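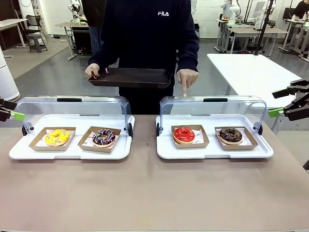

Running a Spoken-and-Pointed Instruction Trial on the Two-Arm Station

Gedamero Manipulation Laboratory, Procedures Series
Maintained by Shoaib Afridi. Last revised Friday, September 22, 2023.

Purpose

This procedure sets out how to run and score a trial in which a person gives the robot a short request and the robot must open the correct display case, take out the requested donut in its cardboard tray, and place it on the serving tray. It applies to the Hinis policy and to any later policy tested on the same station. Operators should have completed the station safety briefing before proceeding.

Background

The method under test combines a spoken request with a pointing gesture. Speech names the item; the gesture narrows the choice of case. Requests such as "the chocolate one from this side" cannot be resolved from speech alone when a chocolate donut is present in both cases. The Hinis policy was trained on 400 demonstrations recorded by operators at this station. The Warraich baseline was trained on the same demonstrations with the gesture input removed.

Setting up the table

Place the two display cases side by side with the handles facing the front edge of the table. Leave a gap between the cases. Close each cover fully and confirm that it swings freely on its pivots. A stiff cover will shift the base during opening, and the trial will have to be discarded.

Put two lined cardboard trays in each case, with one donut in the center of each tray. Do not square the cardboard trays to the base. Slight angles are part of the test conditions and should differ from one trial to the next.

Both grippers must be at their start positions, clear of the cases, before anyone approaches the table.

Giving the request

1. Stand behind the table, facing the robot, with the serving tray in one hand.
2. Wait for the ready tone.
3. Touch or point to the cover of the intended case with the index finger of the free hand, and speak the request in a normal voice.
4. Hold the gesture until the request has been accepted.
5. Set the serving tray down in the gap between the cases and step back behind the floor line.

Do not repeat or rephrase a request once it has been accepted. If the wrong case is opened, allow the robot to finish - the full sequence is needed for the log.

Scoring

Each trial receives a score from zero to 3. One point is given for opening the correct case, one for lifting the correct donut without tipping its tray, and one for placing it flat on the serving tray. Points are independent. Closing the cover is recorded in the notes but is not scored.

Current results

Of 215 trials completed with the Hinis policy, 126 received the full score. Most of the remaining trials lost the second point, usually when the gripper caught the edge of the paper liner. Warraich trials are still in progress, and no comparison should be quoted outside the laboratory until they are finished in December.

Records

Save the log to the Idstead archive under the trial number on the same day. Any change to the cases, covers or lighting must be entered in the station notes before the next trial begins.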